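Chapter 4
Intake and Assessment in Family Counseling

The first interview sets the terms on which a family will work with a counselor. It also supplies most of the information used in the treatment plan. This chapter covers the referral form, the joint interview, the individual interviews, and the written summary. Case material is drawn from the Merine clinic, where Tayla Cartwright and Yolanda Cabello reviewed 119 intake files – all from families with at least one child under 12.
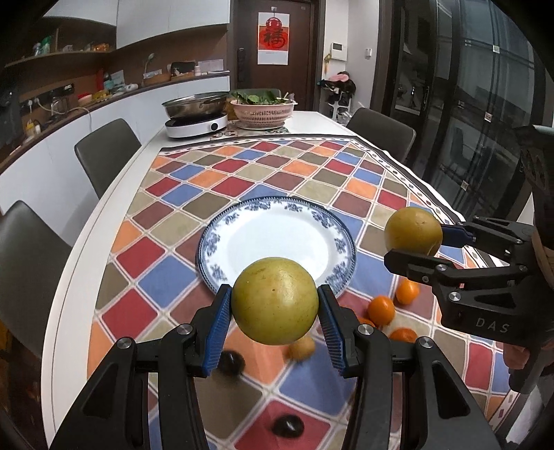
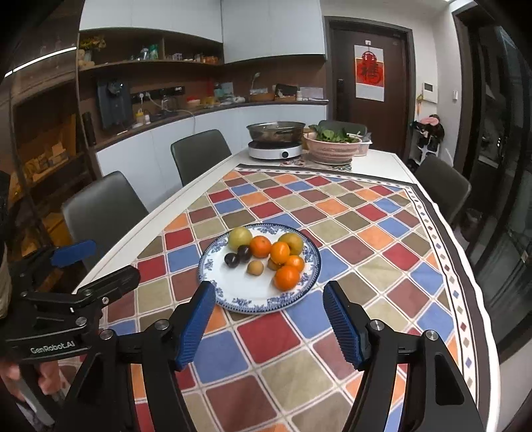 Routine questions should come before questions about conflict. A counselor may ask who prepares meals, who eats together, and at what hour the household goes to bed. Answers are recorded in each person's own words. With younger children, a concrete prompt works better than a general one: a patterned tablecloth and fruit, for instance, can lead to the question of who sits where and who serves whom. The child's account is then compared with that of the parents, and differences are noted without comment during the session.

Section 4.1 defines the terms used in the referral form. Section 4.2 describes the joint interview, which all members of the household attend. Section 4.3 deals with consent and with the limits of confidentiality – a subject that must be raised before any individual interview begins. The Cabello summary sheet is introduced in Section 4.4 and is used again in Chapter 7.

Key terms: presenting problem, identified client, household map, collateral contact.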